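Filed under: Kitchen > Dish Racks & Drying > Reviews

The Stirkus peg rack: a lot of plastic for a plate

I don't like buying things to hold other things. My sister-in-law has a drawer organizer inside a drawer organizer and I've never understood it. So when the Stirkus rack showed up on my list for this column, I went in grumpy, and after a month of meals I'm only a little less grumpy.

What you get is the sort of gray plastic peg rack you see going through the machine at the back of a diner, sold for home use. It costs 30 dollars. The wire one I've had since my first apartment cost me nothing because the last tenant left it. That's the bar it had to clear.

I also bought a round black tray from Ustolier, because the people who sell these racks all tell you to pair one with a tray for clearing the table. I was suspicious of that too. It sounds like the shoe store asking if you need laces. But we snack at the table in my house, mostly nuts in the shell, and dinner is rice more nights than I'd like to admit, so there's always something to clear. The routine I settled on was this: dishes go on the round tray, scraps go in a rectangular one, and the dishes get moved to the rack from there.

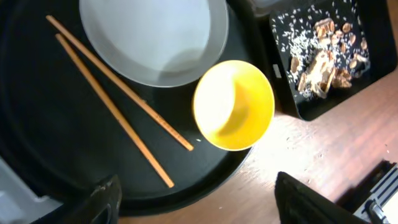

Rice is the thing that breaks every system. You can scrape a plate until your wrist hurts and there will still be grains left over, and they don't stay where you scraped them. The product page for the Stirkus promises a "cleaner path from table to sink," a phrase somebody was paid to write. My path from table to sink has rice on it, same as before. A rack can't fix that and shouldn't say it can.

The tray did better than I expected. The raised rim is worth having. Stuff that falls on it mostly stays on it until you tip it out, and the flat black surface shows every grain, so you know what you missed. Some people will hate that. If you want a tray that hides crumbs, get one with a pattern, and good luck to you.

Chopsticks are a nuisance on it. They roll when you walk, and they roll more when you try to stop them. I took to laying them down last, with a dish on either side, and even then I lost one under the stove in the first week.

Now, space. I have a wooden table and not much counter, so the rack lives on the table while I'm clearing. It is not a small object. With the rack at one end and both trays beside it, I had just enough room left to lean an elbow. If you're picturing this next to your sink in a galley kitchen, get a tape measure first. I'd have sent it back on size alone if I hadn't already thrown out the box.
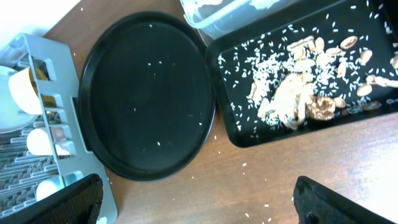 Nutshells are the other test, and here I'd tell you to keep a separate scrap tray no matter which rack you buy. Shells are light and sharp-edged, and they hang on to rice like burrs. Empty the lot in one go into the compost, tap the corner, and you're done. The one time I got lazy and cleared shells onto the same tray as the plates, I was picking bits out of the rack afterward with a butter knife.

That brings me to my real complaint. The floor of the Stirkus is a grid, with openings that go right through. Water drains, fine, and whatever you failed to scrape goes down with it onto the table. There's no drip pan. For 30 dollars I want a drip pan. Stirkus will sell you one for another 19, and I refused on principle and used a dish towel, which was soaked by the end of every evening and had to be wrung out over the sink.

The pegs, I'll admit, are good. Plates stand up straight and don't lean on each other. My old wire rack held plates the way a tired person holds a coat. Bowls are a different matter. A deep one sits on top of the pegs at whatever angle it feels like, and water pools in the foot. Cups go upside down over a peg if they're wide enough, and the narrow plastic ones wobble. I stopped putting cups in it after a few days and just stood them on the tray.
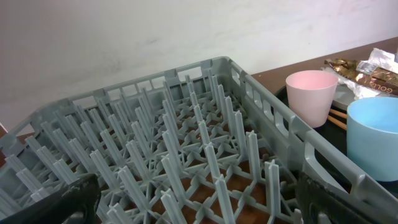 The handle openings are big enough for a whole hand, and the top rim is smooth, so carrying it loaded doesn't hurt. The wire rack used to leave a groove across my fingers. I did carry this one full from table to counter most nights, slowly, and never dropped a plate. Credit where it's due.

Cleaning the rack is a chore that the product page skips. All those pegs, and a cross shape on every one of them, so each has four little corners where gunk can sit. A sponge won't reach. A bottle brush will, if you have the patience, and I had it 2 times in a month. Stirkus says the thing is good for 1,000 washes. I can't test that and I doubt anyone there did it by hand.

I compared it with the Aranda, the folding rack a lot of readers wrote in about. The Aranda is half the size, stores flat, and holds maybe half as many plates. For one or two people I'd pick the Aranda. For a big family that eats off real plates every night, the Stirkus makes more sense, provided you have somewhere to put it the other 23 hours of the day. Mine is on top of the fridge.

The Ustolier tray I'm keeping, and I use it every day. The rack I'm keeping until I can get someone to take it.

Rack: two and a half stars. Tray: four.

Tags: dish racks, serving trays, small kitchens, cleanup

Comments

platestacker: We've had ours since October and I like it more than you do, but you're right about the bowls. I put ours in at the outside edge, tipped against the wall, and they drain okay.

no_more_wire: Did you try the Grorska? Same idea, shorter pegs, comes with a pan. The pan is flimsy but it exists.

mb in the kitchen: Soak the whole rack in the bathtub with some vinegar. Takes an hour, no bottle brush needed. You do need a bathtub.

platestacker: @no_more_wire the Grorska pegs were too short for our dinner plates, they kept falling over like dominoes. Returned it.

ricecooker4life: Let the rice dry on the tray and it brushes right off. Wet rice is the problem. I leave mine till morning and my husband complains but it works.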